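Notebook, sorting project, November, after lunch through 6:40 pm
Packet rack task, second long session
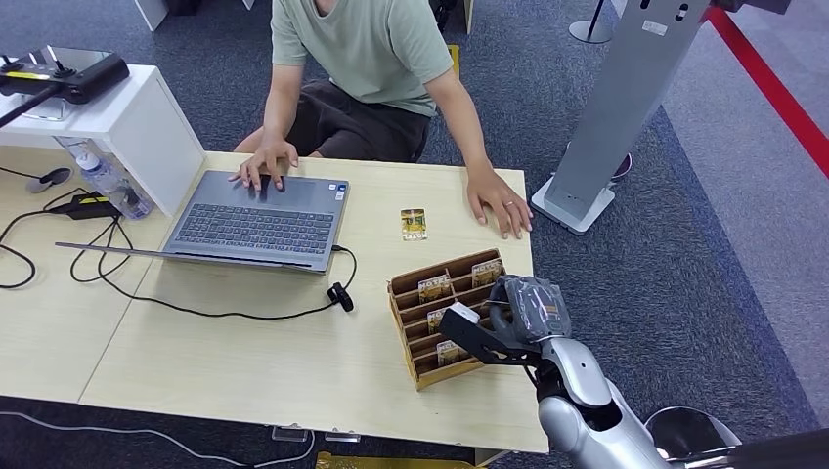

Arm over the rack, one packet still out on the table by the laptop.

Okay, writing this up while it's fresh, because last time I left it for the next morning and then couldn't read my own arrows.

Where we are: the class demo is still the packet sort. Packets go from the tabletop into the slanted slots of the cardboard rack, one packet per slot, label up. The rules sheet gives us 100 points for the whole thing, split between placing, not crushing anything, and the write-up. I'd love to spend more time on the write-up (I really would!) but the placing has to work first.

We've started calling the control program Rarolach, mostly since the folder was already called that from the summer project and I didn't want to break the paths. The old version is still in there under Jetach. Please don't run Jetach. It loads fine, it looks fine, and it uses the old gripper offset, so it comes down short of the slots. I lost the first half hour to that before I noticed the title bar.

Start of session. Rack went on the front right of the table, same as before, and I put pencil ticks at its corners so we can put it back if somebody bumps it. Please leave the ticks alone when you wipe down! Then re-taught the slot positions. I did the upper left first and worked across, and then found the row below was fine if I just added the row spacing, but the row below that was off by enough to matter. Cardboard isn't square, I guess. So the slots are all taught one by one now and saved in the positions file. It's slow and boring and I'm happy with it.

Grip. The pad on the underside of the gripper is the new one, the white one. Old pad was leaving the packets a bit crooked when it let go. With the new pad they come off cleaner, though the very shiny packets still want to hang on for a moment. I added a short wait after release (587 ms, which is a silly number, it's just where the slider landed when it started behaving, and I didn't want to touch it again). If anyone wants to try rounding it, write down what happens.

Approach angle. Had this wrong all last week. I was coming in level and tipping at the end, and the packet would catch the lip of the slot and fold over. Now the wrist tips early, while it's still well above the rack, and then it goes in along the slant. Much nicer to watch. The first time it went in properly I cheered out loud in a quiet room, sorry to everyone working on the other side.

Runs. Did 5 full runs with the new angle. Notes as I wrote them:

First, fine until the third packet, which went in backwards. My fault, I laid it down backwards.
Second, stopped it by hand. It was heading for the edge of the rack and I got nervous. Looking at the log afterwards it would probably have cleared, but I'd rather have a rack.
Third, good all the way through.
Fourth, good, but slow. The laptop was syncing something in the background. Turn that off before demo day.
Fifth, dropped one on the table, next to the rack. Didn't recover by itself, because we haven't written that part. I'd like us to at least have it stop and beep.

So that's two clean ones, if I'm generous about the fourth. Last session had none at all, so I'm calling it a good afternoon.

Log file for the whole session came out at 2,636 lines, and most of that is the joint messages repeating themselves. I've saved the lot anyway. Could somebody who likes scripts more than I do write a filter that only keeps the pick, move and release lines? I scrolled through it by hand tonight and my eyes went funny.

Table stuff, which matters more than I thought. The cables are a mess again. The power brick and its spaghetti live on the left by the shelf unit and that's okay, they're well away from the arm. What I don't love is the laptop cable looping over the open part of the table where we lay packets down. Tape it, or run it behind, I don't mind which. And whoever sits at the keyboard, keep your free hand on your side of the rack while the arm is live. It's easy to forget when you're staring at the numbers! I do it too. We said somebody has a thumb on the stop for every run and I think we should stick to that even for the "just one quick move" tests, which are the ones that scare me.

Also, water bottles. Lids on, please, and on the floor would be better.

A question I went back and forth on: do we let the program find the packet, or do we always lay it on a marked spot? The rules allow a marked spot. I tried the finding version (the Runduvance branch, from before break) for maybe twenty minutes and it got the easy packets fine and then got very confused by the wood grain near the seam. It's the more interesting problem by a mile. But with the time we have left I think we go with the marked spot for the demo and put the finding version in the write-up as "tried, here's how far it got." Tell me if you hate that. I half hate it.

Speed. Everything was done on the slow setting. I tried one move a notch faster with nothing in the gripper and the arm wobbled a little when it stopped over the rack, so I put it back. Roughly the same wobble we saw in the first session, before the mount got tightened. Somebody check the mount bolts again before we go blaming the code.

The Seidel sheet (the borrowed checklist, blue folder) says to park the arm before power off. I did, and the park position is clear of the rack now. It used to end up right over it.

To do, in no order:
stop and beep on a dropped packet
log filter
tape the laptop cable
check mount bolts
turn off syncing on the laptop
fill more of the rack, we've been practicing with the same few slots and the lower right ones have hardly been tried
rename the Jetach folder to something that says DO NOT RUN
start the write-up, even if it's just headings

Packets are back in their bag, rack is still on its pencil ticks. Positions file is saved twice, once on the laptop and once on the shared drive with "newangle" in the name. Use that one next time and start with the lower right slots.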